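Let the students pick the dull jobs

By Finlay Carnegie
20 Feb 2024 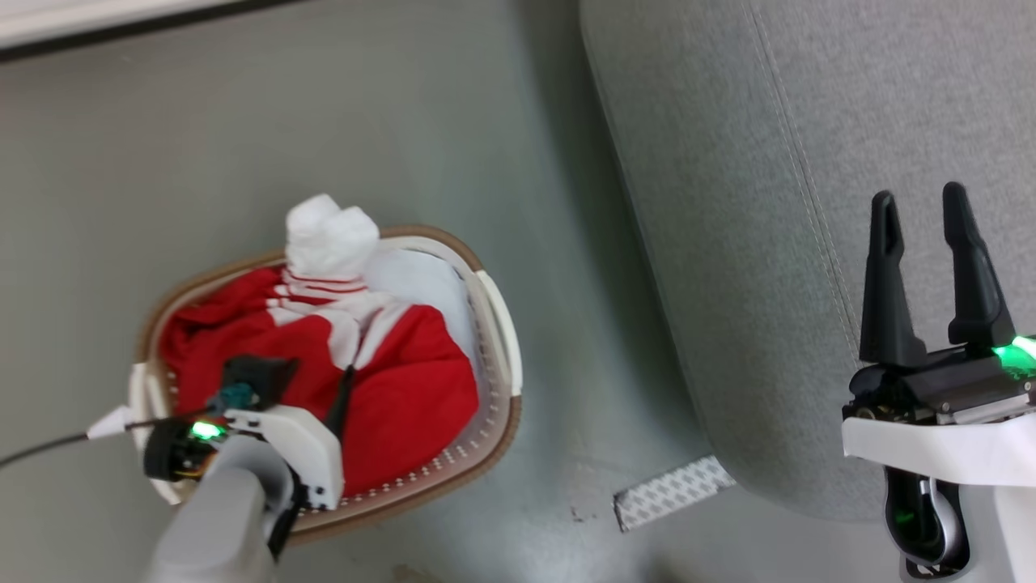

A term on laundry

The robotics class I help to teach has spent most of this year on washing. We have two arms, a laundry basket and a pile of clothes, and the students are trying to get the arms to take things out of the basket one at a time. Parents who come to the open evening tend to ask when the real project starts. I think this is the real project, and I think more schools should try something like it.

The usual choice for a class like ours is a competition. Ours used to enter the Trillmont Cup, where teams build a machine to move foam blocks across a marked table. I have nothing against it. The students worked hard and came home pleased. But the blocks are all the same size, the table is the same every year, and by the third season our team was mostly copying the last team's notes and shaving seconds off a run.

Clothes do not allow that. A red garment bunched up in a basket has no corners to aim for. Put a white sock on it and the arm has to take one without dragging up the other. Tip everything out and put it back, and the problem has changed. In October the class kept a log of 153 attempts to lift a single item. The arms managed it 20 times. The students were gloomy about that figure for a week, then started reading the log properly and found that most of the failures came from closing the fingers too early.

What they learn from failing

My colleague Consuelo Valderrama disagrees with me on part of this. She says students of 13 need to win something now and then, and that a cup on a shelf keeps them coming back. She has a point. We lost three students before the winter break, and one told us plainly that she was bored of socks.

Still, the ones who stayed can do things that our competition teams could not. They write down what they changed before they run a test. They argue about whether a fault is in the grip or in the program, and they have ways to find out. One pair has asked to rewrite the whole grasping routine, and I have said yes, although it will cost us most of a month.

There is also the matter of money. Competition kits are dear, and the rules often change enough to need new parts. Old clothes cost nothing. Our one large expense was the arms, and they will do for next year's class as well.

What I would ask for

Organisers could help here. An event like the Trillmont Cup could keep its blocks and add an open class, where each team brings an everyday job and its full log, bad runs included. Judges would have to read more and watch less – I accept that this is slower and makes a poorer show for the families in the hall. I would still enter it.

For now we carry on with the basket. The next job is to sort the whites from the colours, and the class has already fallen out over where a striped sock should go.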